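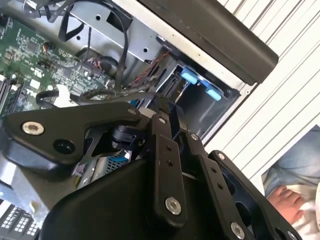 Secondhand Dell tower from Barkora: a happy review

I paid $47 for this used desktop as a rebuild project, and I love it! It comes without a processor, so budget for one.
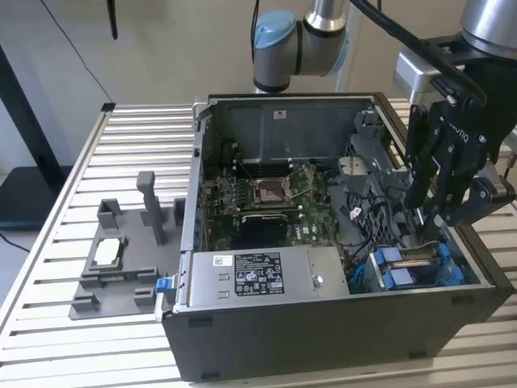

Side panel off, tower on its side

The blue plastic bits are my favorite part – clips for the drives, a tab by the power supply. My last case took 30 minutes of screws.

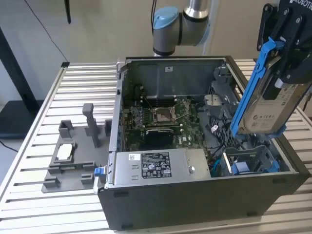
Empty socket, memory slots nearby

Only gripe: the cables crowd the right side. I'd still buy another.

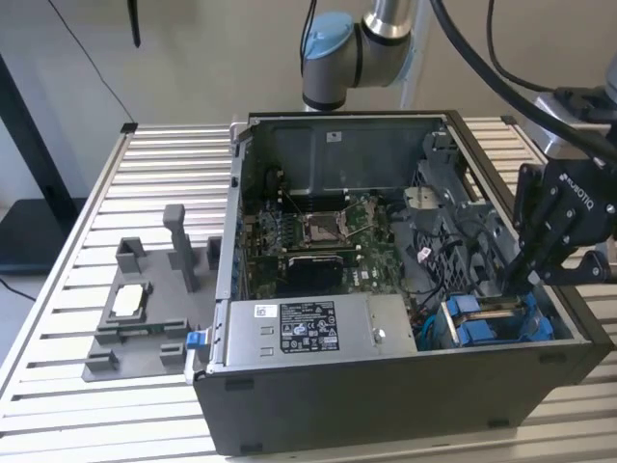 Green Dell board, with the power supply in front

Clémence Gautier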